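I gave up shopping lists in May, mostly out of spite. I had left 17 of them on the kitchen counter over the winter, each one careful, each one useless to a man standing in the cereal aisle. My plan was to walk in, look at the food, and let the food make its case.

The first week I came home with three kinds of mustard. I own a perfectly good mustard. I set everything out, stood back, and tried to see dinner in it. 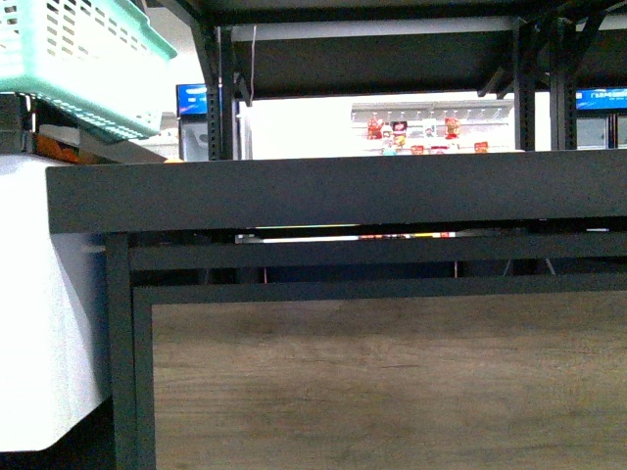
Violeta Henríquez wrote in to say that a list only works if you write it hungry and shop full, and that I seem to be doing both parts wrong. She also thinks three mustards is a normal amount. I'm choosing to hear the second part.

What I miss most about the list is its authority. With a list, you are a person on an errand. Without one you drift, and you start picking things up because they look cheerful, and fruit is the worst for this.
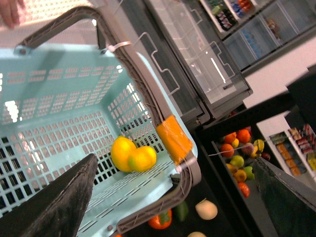 Two lemons, no plan.

My sister-in-law, who plans her meals on a spreadsheet with 200 rows, asked what the lemons were for. I said fish. She asked what fish. We moved on to the weather.

There is also the trouble of the second trip. I used to shop once a week. Now I go whenever I remember what I forgot, and the cashier at the Mesmont Street store has stopped asking if I found everything. She knows I didn't.

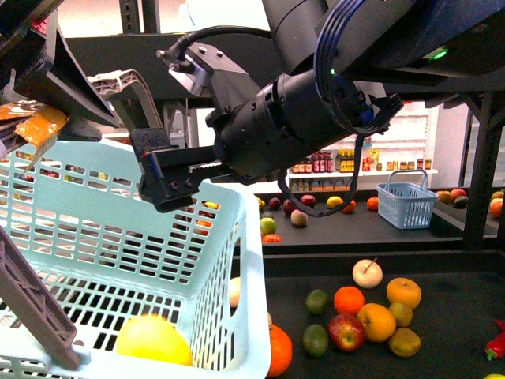
What it has cost me

Some 20 dollars a week more than before, and I haven't had paper towels in ages. On the other hand, I've eaten a persimmon, and I learned that I don't care for persimmons. The old me would have died wondering.
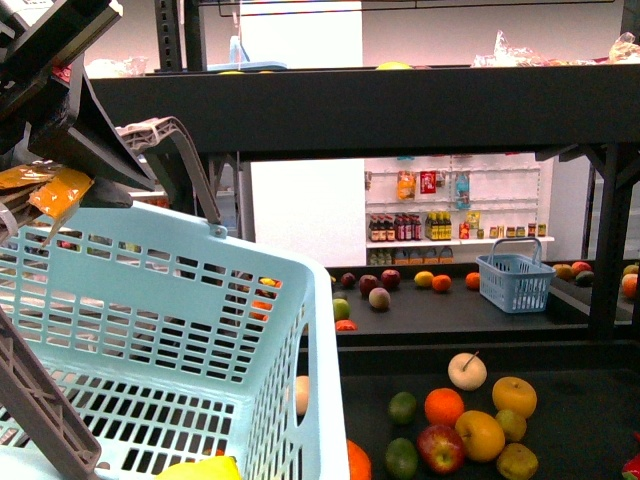

Lemon again. Snacks nearby.

I did write "paper towels" on my hand this morning. I don't think a hand counts as a list.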